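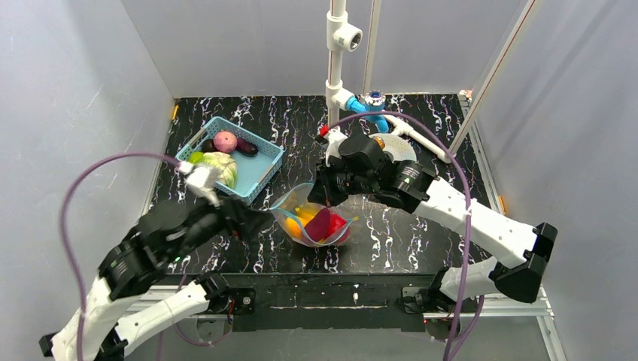
The two arms over the basket and the bowl, bay two.

Sunday, February 25, 2018

Slept until nine, which I have not done for weeks. Rain most of the morning. Did the washing, rang my sister, then sat down to write up the week before it runs together with the next one.

The arms are in at Calimlim for good now. We had the first pair before Christmas as a trial and everyone was told not to get attached or upset, depending. On Tuesday Mitsuko Shibata called us into the canteen and said Carkance had signed, so the sorting and decanting benches on our side will go over to the arms in stages. By April, if the fitting goes to plan. She read it off a sheet and then put the sheet away and said she would answer what she could.

Eduardo asked about hours. She said nobody on the permanent list loses hours this year. Remedios asked about next year and Mitsuko said she did not know, and that if she did know she would say. I believed her. Virgilio did not, and told me so in the car park at some length. He has been on the benches longer than any of us and has heard things read off sheets before.

What changes for me is that I am on training three days a week instead of packing. Training means I stand at the bench, or sit if my knee is bad, and go through the same moves with the arms again and again while Tadeo Orellana watches the numbers on his side. Basket, bowl, plate. We use the toy fruit and veg because real aubergines bruise and then you are comparing one day's bruised aubergine with another day's fresh one. The toys stay the same. I have got fond of the aubergine, it has a good shape for the grippers. The round things are harder. They roll when you come in from the side, so you have to come from straight above and close slowly, and slowly is exactly what the hands do not want to do after years of being told to keep up.

Wednesday we did baskets all day. I had a bad hour before lunch when I kept pinching the basket slats along with whatever was inside. Tadeo said leave those ones in, they are useful too, and marked them. I said it was nice to be useful. He did not look up.

Thursday was better. I had the left arm going to the basket and the right one over the bowl and for a while I stopped thinking about which was which. It is a bit like learning to drive, when you notice you have changed gear without telling yourself to. My shoulders were stiff afterwards all the same. Different muscles from packing. I have asked if the chair can come up a bit higher and Mitsuko has written it down.

Remedios tried it on Thursday afternoon, her first go. She is much neater than me. She has done the fiddly orders from the beginning, the ones with 12 items in a tray that all have to face the same way, and it shows. She thinks about where a thing is going before she picks it up. I pick it up and then think. Tadeo put her down for two more sessions straight away and I was a little bit jealous, which is silly at my age.

Virgilio will not do the training. He says he is not going to teach a thing to do his job and then hold the door for it. Eduardo is embarrassed about this, being his nephew, and keeps explaining him to people. I do not think he needs explaining. He has said he will go over to goods in when the benches change, and Mitsuko has agreed, so that is settled, though goods in is cold and he will be on his feet on the concrete. I said that to him and he said he would wear two pairs of socks.

I have been trying to work out what I think about it myself. I do not miss the packing. My wrists were going and I used to wake up at night with my fingers dead. On the days I train I sleep through. But the benches used to be where you talked. Six of us along one side, and by the end of a shift you knew who had a new grandchild and whose boiler had gone. At the arms you cannot really chat, you lose the thing you are holding. Tadeo has his headphones on. At break I find I have saved up a lot to say and ten minutes to say it in.

Money is the same so far. There was meant to be a skills allowance, up to 65 a month, and it is not on this slip. Mitsuko says next one. I have put a note on the fridge to check.

Eduardo wants to go on the Evico course and learn the maintenance side, changing grippers and so on. There are only two places for our site. He asked me to look over his form last night and I took out a sentence where he said he had always been passionate about motors. He put it back in. I hope he gets it. He fixed the Zakance label printer three times last year with a spoon handle and was never thanked for it by anyone above Mitsuko.

Tomorrow we start on handing things from one arm to the other, which Tadeo says takes most people a few days to get. I have told him I will need a cushion.

Need to buy: washing powder, stamps, something for Remedios's birthday. Thick socks for Virgilio, if the market has any.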